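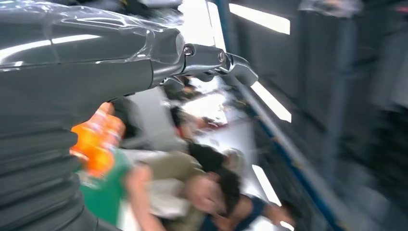

Arnora escribió:

> Estimados miembros de la lista:
>
> Hemos revisado la primera entrega del proyecto Dramero y agradecemos el trabajo realizado. Nos preocupa, sin embargo, el criterio de exclusión. Según la guía vigente, todo episodio en el que la cámara de muñeca registre desenfoque por movimiento o presencia de personas queda fuera del conjunto. En nuestra opinión, un modelo entrenado únicamente con episodios limpios se comportará mal en cuanto alguien pase junto a la mesa. Solicitamos que se reconsidere el apartado 5 antes de la próxima campaña.
>
> Rogamos asimismo que se aclare si los intentos fallidos deben entregarse o borrarse en origen.

Estimados colegas:

En respuesta al mensaje anterior, la coordinación de Dramero comunica los acuerdos adoptados en la reunión de julio. Serán de aplicación a todas las sesiones que se graben a partir de la recepción de este aviso.

Primero. El apartado 5 de la guía se modifica. El desenfoque por movimiento deja de ser causa de exclusión cuando corresponda a un desplazamiento del brazo. Estos tramos se conservarán íntegros y se marcarán con la etiqueta «tránsito». Se mantiene la exclusión cuando falte la señal de alguna cámara o cuando las marcas de tiempo no coincidan con las de las articulaciones.

Segundo. Los episodios con personas en campo se entregarán en carpeta separada. El difuminado de rostros se efectuará en el centro que graba, nunca después del envío. El nodo MacLeish ha ofrecido su procedimiento a los centros que carezcan de uno propio.

Tercero. Los intentos fallidos se entregan. No se recortará el final del episodio ni se repetirá la grabación con el mismo número. Quien teleopere indicará el resultado en el campo correspondiente (completo, parcial, fallido) y, si procede, añadirá una observación breve.

Cuarto. Para la tarea de botellas se fijan 7 disposiciones de partida. La disposición 2, en fila paralela y con los tapones orientados hacia la mano, es la que más episodios acumula; se ruega a los centros que den prioridad a las restantes hasta nuevo aviso.
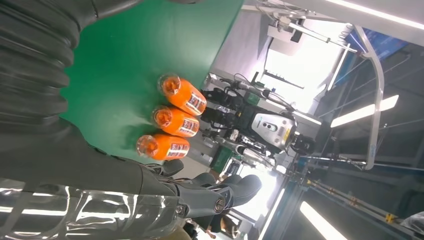 Tarea de botellas: fila paralela sobre superficie verde, cámara de muñeca.

En cuanto a la iluminación, no se exige uniformidad entre centros. Los reflejos de las luminarias de techo sobre la carcasa de la mano son admisibles y no deben corregirse por software. Sí deberá anotarse todo cambio de posición de la cámara, aunque sea mínimo, e iniciar a continuación una serie nueva.

Las entregas se harán en formato Flomex, versión 6. Los archivos en versiones anteriores serán devueltos al remitente sin procesar. Los centros que ya hubieran descartado episodios conforme al criterio antiguo pueden recuperarlos y enviarlos aparte, siempre que dispongan de los registros originales de articulaciones.

Las dudas sobre etiquetado se dirigirán a esta misma lista. Las relativas a permisos de imagen, al buzón de la coordinación.

Atentamente,
Coordinación del proyecto Dramero

Comentarios de los lectores

nodo_sur
¿La etiqueta «tránsito» se aplica también al retorno a la posición de reposo? En nuestro caso ese tramo se graba siempre y hasta ahora lo eliminábamos.

coordinacion
Sí, también al retorno. Se incluirá en la guía.

lector invitado
Convendría publicar las disposiciones de partida en un anexo con medidas. La orientación de los tapones se interpreta de manera distinta en cada centro.

MacLeish
El procedimiento de difuminado está ya en la carpeta común. Agradeceremos que se nos notifique cualquier error en perfiles parcialmente girados.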